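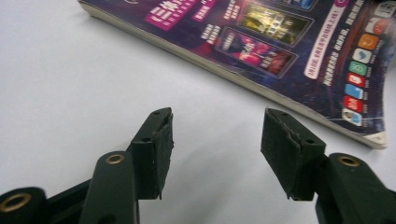
The Nulter hand-held gripper, open, with a thick magazine on the table.

Nulter Hand-Held Gripper Review
By Idris Parry
August 1, 2020

I've been using the Nulter for page and paper work (picking up magazines, sliding them to a table edge, turning covers) and I like it a lot more than I thought I would! My old tool for this was the Engelhardt, a good solid gripper that was clearly made for boxes and cans. Give it a floppy paperback and it pinches too hard, the cover creases, and you start over.

The Nulter's foam pads are the big difference. They run right down to pointed tips, so you can get a tip under a curled corner and close gently. Thick magazines with a bit of lift at the corner are a joy. Thin, flat ones are harder, and I usually drag those to the edge first and grab them from there. The squeeze is light and even all the way through, and my hand still felt fine after 200 grabs in one afternoon.

Now the foam itself. It's soft, it grips glossy covers nicely, and it frays. The edges on mine look pretty rough these days, especially on the right finger. I haven't noticed it slipping any more than before, but if you care about every recording looking the same from start to finish, buy spare pads along with the tool. A pair from Stunmont was 49 dollars with shipping, a bit steep for foam, and they came with no glue.
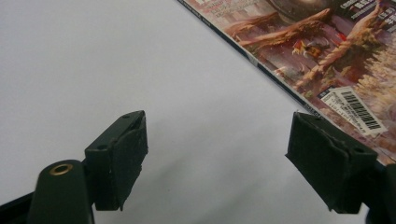 Foam pads up close, with a glossy magazine behind the right finger.

The camera view is my favorite thing about it. Both fingertips stay in sight with a good piece of table ahead of them, so in playback I can tell what I was reaching for. Small print is a weak spot: large cover titles come through fine, while little cover lines can turn to mush. The Engelhardt's picture is sharper, but its fingers block so much of the table that I'd still pick this one.

I've now logged 2,452 clips with it, and the linkage has no wobble that I can feel. The trigger did squeak for a while in January, and a drop of light oil fixed that.

Would I buy it again? Yes, and I'm already trying to talk the Claltstead lab into a second one so we can do two-handed page turns.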